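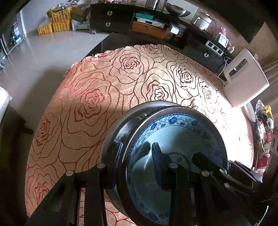
Figure 7.1 A bowl with a blue floral border. Behind it are a table with a rose-patterned cloth and a low black cabinet.

Chapter 7
Tableware and Where It Is Kept

In this chapter
Materials used for everyday bowls and plates
Reading the shape of a bowl
The table and its covering
Storage near the table
Keeping a household inventory

Key terms
body, glaze, foot, lip, well, border, motif, nesting, open storage, closed storage

Chapter 6 dealt with the stove and the sink. This chapter moves a few steps away, to the table and the furniture beside it. In many homes these are in the same room as the stove, and the line between cooking equipment and tableware is not sharp. A rice cooker may sit on a cabinet within reach of the table. A mixing bowl may be used for dough in the morning and salad in the evening. When you study a household's tableware, start with what is there and how it is used, and leave the labels for later.

Look again at Figure 7.1. The inside of the bowl is pale porcelain with small blue flowers and scrolling vines running just below the lip. The outer wall is dark, and the rim is shiny steel. A person who saw only the inside would describe one kind of bowl, and a person who saw only the outside would describe another. For this reason, the inventory form at the end of the chapter has separate lines for the inside, the outside, and the rim. Students often fill in the first line and skip the other two.

7.1 Materials

Most everyday tableware is made of one of four materials: ceramic, glass, metal, or plastic. Wood and lacquer are also common in some regions. A single piece may combine two or more of them.

Ceramic is clay that has been shaped and fired. The clay part is called the body, and the glassy coating is called the glaze. Porcelain is a ceramic with a fine, hard, usually white body. It is fired at a high temperature, often near 1,400 degrees Celsius, and the finished piece takes up almost no water. Earthenware is fired at lower temperatures. It is softer and more porous, and it chips more easily.

Stainless steel does not break when dropped, though it can dent. It conducts heat well enough that a thin steel bowl full of hot soup is uncomfortable to hold. Large mixing bowls are often made of it because a ceramic bowl of the same size would be heavy to lift and carry.

Decoration matters for care as well as looks. Color applied under the glaze is protected by it. Color applied over the glaze can wear away with scrubbing, and metallic trim should be kept out of the microwave. If you cannot tell which kind you have, treat the piece as the more delicate kind.

7.2 The shape of a bowl

Four parts are enough to describe most bowls. The lip is the upper edge. The wall runs from the lip down. The well is the lowest part of the inside, where the last of the soup collects. The foot is the ring or flat area the bowl stands on.

Decoration tends to follow these parts. A border is a band that runs around the piece, usually near the lip. A motif is a single figure, and it is often placed in the well. Many bowls have both, as the one in Figure 7.1 does. When the bowl is full, the border can be seen and the lower motif is hidden.

Capacity is measured to the level at which the bowl is normally filled, a little below the lip. A bowl that holds 400 milliliters is a common size for a single serving of soup. To measure a bowl at home, fill a measuring cup with water, pour it in until the level looks right for eating, and write down how much you used. Measure twice. If the two results are far apart, measure a third time.

7.3 The table and its covering

A tablecloth protects the surface of the table, softens the sound of dishes being set down, and hides marks. It also has to be washed, dried, and put back, and families weigh this work differently. Some use a cloth every day. Others bring one out for guests and wipe a bare table the rest of the time.

A round cloth on a round table hangs evenly if it is centered. It may cover the top completely or leave a band of the edge showing. To find the size of cloth you need, measure straight across the top, then add twice the length of the drop you want on each side.

Large patterns, such as roses, hide small stains better than a plain cloth does. Light also changes how a pattern looks. On the cloth in Figure 7.1, some of the roses are a bright red and others look darker and browner, and where the daylight is strong the fabric seems almost white. Check a cloth for stains in more than one place in the room, or turn it as you go.

7.4 Storage near the table

Closed storage means drawers and cupboards. Open storage means shelves, hooks, and the tops of furniture. A low cabinet can offer both kinds, with drawers for small items and open shelves for things that are used every day. Its top often becomes a place for larger equipment: pots, mixing bowls, a rice cooker.

Three questions help in deciding where something should go. How often is it used? How heavy is it? Can it stand inside or on top of something else? Bowls of the same shape can be nested, and a nest of six takes little more floor space than one. Put a cloth or a sheet of paper between decorated bowls — the unglazed foot of one will scratch the inside of the next.

Case: The Noguchi household

Aoi Noguchi lives with her parents and a younger brother in a third-floor apartment in Flolness. For a class project in January she listed every bowl in the kitchen and wrote down where it was kept. She found 13 bowls in four different places. Seven were in daily use. Two belonged to a set her mother had bought in Kudo before Aoi was born, and these were on a high shelf behind the tea cans. Her brother could not reach any of the bowls he ate from. The family moved the cereal bowls to a lower shelf and left the rest alone.

Before you read on

1. Choose one bowl at home. Write one sentence each about its inside, its outside, and its rim.
2. Measure how much it holds using the method in Section 7.2.
3. List what is kept on top of the furniture nearest your table. Mark the items that are used every day.
4. Bring your notes to class. You will need them for the inventory form in Section 7.5.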